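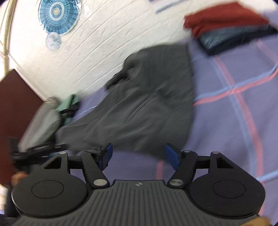 Home | Help | My tickets | Log out

2 min read

Ticket: lavender sheet won't stay on the corners

Hi, it's Gizella Kozma again! I put the Kurnwood fitted sheet on last night and by 6 a.m. two corners had popped off (the ones by the wall, of course).

Tried so far: washed it at 40, turned it the other way round, tucked it 50 cm under. Slightly better, then ping!

Update: your Jultum straps came and I clipped all the corners. Three nights and it's holding – yay! One clip is pretty stiff, so could you send a spare?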